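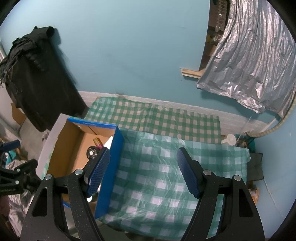 The sorting table in the back room, with the wheel box up front.

Hello again from the back room! A few of you asked in March what happens to all the odds and ends that come in with the toy donations, so I thought I'd give that corner its own item this time (Shahnaz Haque usually writes about the book shelves, and she has kindly let me have her space).

So, the table. It gets a checkered cloth with clear plastic over the top, and I will defend that plastic to anyone. Glue wipes off it, felt-tip wipes off it, and when somebody sets down a toy tractor that still has half a garden in the treads, you just go over it with a damp rag and carry on. The smaller checks at the back are a second cloth, because the first one didn't reach and I wasn't going to buy a third that did both jobs. Teal and green together wouldn't be my pick for a kitchen, but I've grown very fond of it.

The blue-rimmed box is where the wheels go. I love this box! A cardboard tray with low sides beats every fancy organizer I've tried, and I did try one, a Gelico with little drawers that stuck every time the weather turned. With an open tray you can see what you've got. A black wheel with a silver hub went in, and something small in pink and yellow ended up standing next to it, which I'm fairly sure belongs in another box altogether. That's how sorting goes. You put a thing down for a second and it moves in.

If you're sorting at home before you bring things over, please tape loose wheels to whatever they came off. Masking tape is fine. Put small parts in a bag with a note saying which toy they go with, even if the note only says "big truck, I think." Kamrul Gamage spent most of a Sunday matching axles to trucks last winter and he'd like me to tell you that he is not doing it again.

Please also leave out anything with a battery that has leaked. We can't clean those up safely, and the county drop-off on Darnby takes them.

The wall is light blue, left over from when this was a craft room, and I wouldn't change it. Coats go on the hook, towels live at the right-hand end of the table (bring your own if you're fussy, I am), and the storage shelves are through the doorway with the silver tarp. Push the tarp aside and it falls right back again, so mind your head and your coffee. Sewwandi Gunawardena has offered to sew us a proper curtain - we have the fabric, what we need is 2 curtain rings that match and a free evening.

Still on my wish list: more shallow boxes (shoebox lids are great), a good screwdriver set with the tiny Phillips heads, and clear bags with a zip. We've gone through 60 of those already and I could use 800 more. If you have a drawer full of them from some long-ago bulk order, I would be thrilled to take them off your hands.

Drop things at the side door any time after ten in the morning, and knock hard if the radio's on.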